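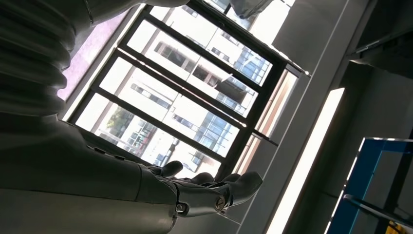
The Tumlow student robotics program throws its workshop open once a year, and I had been promising my nephew for ages that we would go. We finally made it this summer, after two buses and a wrong turn at the Skelach end of campus (the signs point you toward the old library, so ignore them). The students have a bright upstairs room with a big black-framed window that looks straight out at the white building across the way, and the first thing my nephew wanted to see was the hand. It's a dark grey thing with jointed metal fingers, on the end of a pale grey arm with a ribbed section like the bendy part of a drinking straw, and he must have stood looking at those fingers for a good ten minutes before I could get him to say hello to anyone.

Our guide for the afternoon was Brian Tanui, a second-year student with a very patient way of answering questions, which was lucky, as my nephew had plenty. Brian told us the class splits into 2 teams every February, and both teams work on the same arm, taking turns by the week. One team is called Chege and the other is Etau – he did explain the names, and I'm sorry to say I was reading a poster on the wall and missed it.

The project this year is getting the hand to pick up things people leave on a kitchen counter and put them away. Spoons, sponges, a lemon, that sort of thing. I'd have guessed the lemon was the hard one, but Brian said the sponge gave them far more grief, as the fingers would squeeze it and then it would spring out when they let go. The Chege team kept a notebook of every attempt, and he let us leaf through it. They had 255 tries written down for the sponge alone, with remarks in the margins in several different handwritings. One page just said "again, slower" all the way down. I loved that notebook. I've been a schoolteacher for a long time and I wish I could show it to every child who has ever torn up a drawing after the first go.

Etau went about it another way and spent most of the spring on the software, and they were still a bit behind on the day we came, though very cheerful about it. Their talk was the one I followed least and enjoyed most. A young woman on the team explained how they decide where each finger should go before the arm starts to move, and she used her own hand and a borrowed coffee mug to show us, and for a minute or two I really did understand it!

We stayed for the question session, which ran over. Somebody asked if the students thought there would be robots in every kitchen by 2041, and there was a long pause and a fair bit of laughing among the teams before Brian said he would settle for one working reliably by finals.

A few practical notes if you're thinking of going. Admission is free but you do need to sign up ahead, and they stop at 70 visitors. The elevator is slow. There's a coffee cart downstairs that closes early, and the lemon cake was gone by the time we got to it. Children are welcome and were treated very kindly. My nephew came home with a sticker and a list of books to ask for at the library, and he has been picking up his peas one at a time ever since.

Last updated: August 23, 2024

Comments

Marjorie P.
What a nice write-up. Is there parking anywhere near Skelach, or is it bus only? My knees don't do long walks anymore.

DaleW
My daughter was on the Etau team last year. The sponge was giving them trouble then too. Glad to hear the notebook is still going.

Marjorie P.
Thank you Dale, did you park when you visited her?

DaleW
In the garage behind the old library. Bring quarters.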